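Galanis Fund for Recorded Music
Progress report, February 2023
Project: The Mulisberg Dance Band Tapes
Submitted by Birsen Gezer, project lead

Where we stand

When I wrote to you in November, I said the transfers would be finished by the end of the year. The year ended as scheduled. The transfers did not, although we are now close enough that I can give you a date without crossing my fingers under the desk.

The Mulisberg station left behind 537 reels of dance music, recorded for a Saturday night show that ran far longer than its budget did. We have 40 reels to go. The remaining ones are the sticky ones, which need baking before they can be played, and our oven takes a small batch at a time. I asked whether a larger oven could be borrowed and was told yes, from a bakery. We will be keeping the small one.

So far the catalog lists 3471 separate performances. That figure includes false starts, which we agreed to keep, and eleven takes of one foxtrot whose clarinetist was having a difficult evening.

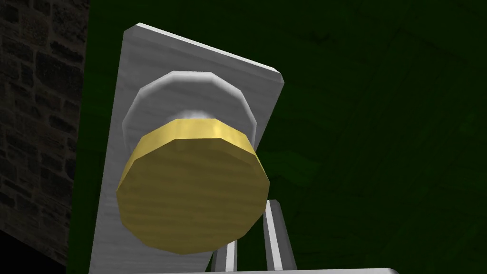 Door knob, gold finish, with silver rosette.

Sound restoration

Hivik has delivered the first two batches of cleaned audio. The first was too clean. Someone had removed the hiss, the hum and most of the brushwork on the snare, leaving a rhythm section that sounded like a man politely folding napkins. We sent it back with notes. The second batch is very good, and I would put the slow waltzes up against anything in your existing catalog. Hivik did not charge for the repeat work, and I have thanked them warmly in the hope that this becomes a habit.

The standing problem is speed. The station owned two tape machines that disagreed with each other, and nobody wrote down which was used when. A band that tuned to the studio piano comes out a quarter tone flat on one reel and noticeably perkier on the next. We are correcting by ear and by mains hum, and where the two conflict we go with the hum.
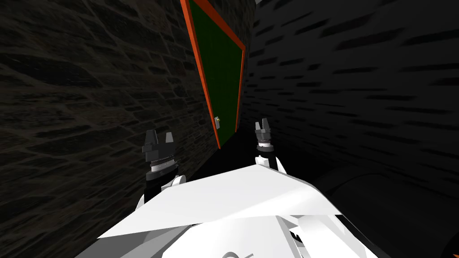 The listening sequence for the first release has been harder than the engineering. Pruneseck, who will press and distribute it, want the three best-known tunes up front. I want them spread out, on the theory that people who own the record might like a reason to turn it over. My model for side two is a dark, narrow corridor between two walls, one of them stone and the other nearly black: the listener goes in with a slow number and keeps going. Pruneseck's reply was that side two of anything already feels like that. We have compromised on one famous tune per side and a third in the download.

Rights and clearances

This section is shorter than I would like. Most of the arrangements were written by station staff and are covered by our agreement with the estate. The vocal numbers are another matter. Of the singers on the planned release, all but one are cleared. The last signed her contract under a stage name she shared with her sister, and both families are certain which sister it was. They are being very pleasant about it, separately. 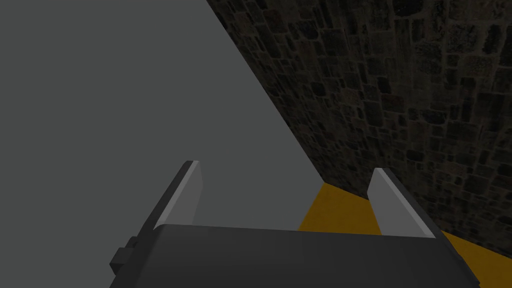

Public events have started to take shape. The listening evening in Mulisberg will use original reels for the first half, played on a restored machine, and files for the second, when everyone will be closer to the bar. Former band members have been invited, and four have accepted. One trombonist has asked to bring his instrument, and we could not think of a way to say no. I would like us to go into the evening the way that gripper sits there, open and holding nothing, and let the old players tell us what we got wrong in the notes. They have already corrected two song titles over the phone and one marriage.

Budget

We are slightly under on studio time and over on shipping, reels being heavy and couriers having noticed. I propose moving the difference from one line to the other and request no additional money at this stage. The words "at this stage" were added by our bookkeeper.

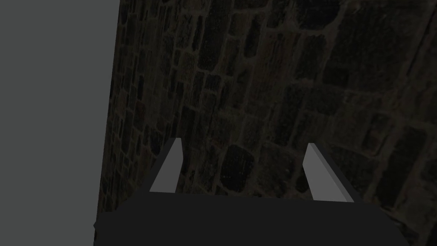
The one real risk is the sleeve essay. It was commissioned at two thousand words and has arrived at nine thousand, with a promise of more. It is excellent on the brass players and silent on the music after the band's first decade. I have asked for a cut and a second half, which the author regards as contradictory instructions.

Next steps

Finish the remaining transfers by the end of spring.
Approve Hivik's third batch.
Settle the question of the sisters.
Send test pressings to your office. Please confirm that you still have a turntable.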